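Chapter 6
Buying a Bench Cell: Kits, Service Plans and What You Get for Your Money

By the time you reach this chapter you have probably priced out a two-arm setup on the back of an envelope at least once, and you may well have been a little startled by the total. Take heart! Francine Petrenko and I have been putting bench cells in front of students since before either of us had grey hair, and the envelope has always been wrong in one direction or the other. Our aim over the next several sections is to help you read an offer properly, so that what arrives in the crate bears some resemblance to what you had in your head when you signed for it.

We will lean on one product throughout, the Vallholm Twin, which is sold as a kit by Pešek and as an assembled cell, with a service plan, by Joltthorpe. The parts are the same either way. The kit was listed at $992 for the frame and mounting hardware alone (arms are quoted separately, so do read the footnotes), and the assembled frame at $1080, prices we checked on 14 September 2025. A gap that small surprises most people, and it is fair to ask whether you really want to spend your evenings with a hex key to save it. Some of you will, and I say that with affection, being one of you.

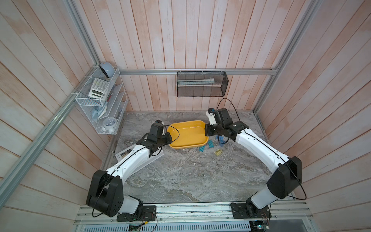 A small bench cell has to do three jobs at once, and the catalogues tend to talk only about the first. It holds two arms in a fixed relationship to each other, so that a position taught at the start of term still means the same thing in May. It gives the arms a work surface they can both reach. And it has to leave enough room for a person to set out a tray and some loose parts, change their mind, and set them out again, which is where cheaper frames let you down. Before ordering, mark out your own task on a kitchen table with masking tape and see how much elbow room is left over.

Then there is the service plan, which Joltthorpe offers at $190 a year. It covers recalibration and up to 10 support calls, and it leaves out cables, which in our labs wear sooner than anything else on the bench. Ximena Bermúdez, who ran the Eltville trial we return to in Section 6.4, budgets for spare cables before she budgets for anything with a motor in it, and I have come around to her way of thinking.

Section 6.1 begins with the frame. Have a tape measure handy, and a copy of whichever quote you are considering, as the first exercise asks you to mark it up line by line.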